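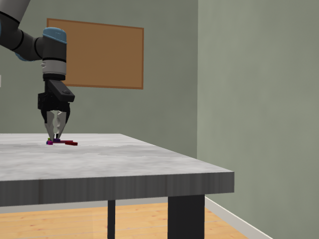 Wiltgate Seed Library: where we've got to since April

25th September
By Iolo Gethin

Hello again from the back porch, where I'm writing this with a tray of drying beans on one side and a very full inbox on the other. You asked for something less stiff than the spring report, so I'm taking you at your word!

The big news is that the seed library is open and people are using it. We lend from the old card catalog in the Wiltgate reading room, and the drawers turned out to be exactly the right depth for our envelopes (I'd measured them wrong in the proposal, so please ignore the line about buying new cabinets). The cabinet money is still sitting there. I'd like to move it over to envelopes and labels, which we go through much faster than I planned, and I've put the request on the form you sent.

Beans have been the star. The Fidach pole bean, the speckled one I went on about when you visited, came up strong in nearly every garden we heard back from. People love it. It climbs anything, it keeps going through the heat, and the seed is so easy to save that even the second graders managed it. We sent out 12 varieties in all, counting the two squashes, and 9 of them have come back as saved seed in good enough shape to lend next year. I'm thrilled with that. I had told my wife I'd be happy with half.

The squashes are another story. Everybody in Tandutstead grows zucchini, the bees go wherever they like, and what came back to us is anyone's guess. I planted a few of last year's returns in my own yard as a test and got something pale and warty that tasted like a wet paper bag. So squash is off the lending list until we've taught a proper class on hand pollination. I have a draft handout for that and would be glad of your comments — it's too long, I know.

Lettuce was slow. The Louro lettuce bolted early in the hot spell and a lot of borrowers pulled it up before it set seed, which is what any sensible person does with bolted lettuce. We should have said much more clearly on the packet that bolting is the part we want. New wording is done and goes on the next batch.

Classes. We promised three and we ran three: starting seed indoors, saving beans and peas, and saving tomatoes. The tomato one was by far the liveliest (there's a lot of smell involved, and strong opinions about whether you need to ferment the seed at all). I'd like to run it again next year with more tables and a fan. The bean class was smaller but several people from it have since offered to help sort envelopes, and I said yes to all of them before they could think it over.

Things that are behind: the printed growing guide, mainly. The text is finished, the layout isn't, and I underestimated how long it takes to get people to agree on planting dates when half of them garden on the hill and half down by the creek. I've split the calendar into two columns, and that seems to have calmed everybody down. It'll go to the printer this winter. The germination tests are a little behind too, though only for the peas and the dill.

Money is fine. We're under on supplies apart from envelopes, right on target for the room, and over on postage. Too many people asked for their seed by mail and I have a hard time saying no. From next season we'll ask for a stamped envelope. The full sheet went to you separately.

Next up is cleaning and packing everything that came in, then the fall swap, and then I'd love to sit down with you and talk about garlic. It isn't in the grant, strictly speaking, but hear me out when we meet.

Iolo

3 comments

beanpatch: Got my Fidach beans from you in spring and they took over the whole fence. Jar of seed coming back to you soon, sorry for the delay!

Marnie T.: Please do the tomato class again, I missed it. Would an evening work?

creekside gardener: Two columns for the calendar, thank you. Our frost is always later than the hill folks think. And yes to garlic!!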